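# Things Left on Tables

Ashley Holroyd keeps a running gallery of tabletops as they are found at the end of a day, before anybody tidies for company. The rules are loose. Nothing gets arranged, nothing gets dusted, and the owner of the table is given no warning. Most entries are keys, mugs and mail. A few are better than that.

Our latest comes from the Gidora Street apartment, where the table is plain gray-taupe and the toys have a habit of outlasting the meals.

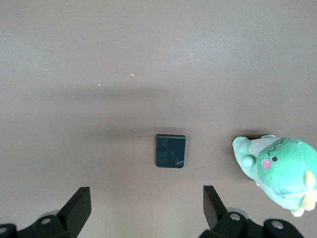 **Do you ever clean the table first?**

Crumbs stay where they fell, and so does everything else, until the page is up.

**Green dinosaur, small dark square.** The dinosaur has a pink cheek, a black zigzag over the top of its head and the build of someone who never skips dessert. The square is glossy, has rounded corners and is giving nothing away. Readers may submit theories – "coaster" has been suggested already, and it would have to be a coaster for a very modest drink.

Three specks complete the arrangement. We have left them uncredited.

**Still to come.** Hegedűs has promised us a kitchen table in June, with the warning that it seats 6 and has not been fully visible for 2 years. Ashley is bringing a spare memory card.

Entries are welcome from any room with a flat surface in it. Keep captions under 100 words, leave the cloth in the drawer, and please stop sending desks. Desks are a separate gallery, and it's full.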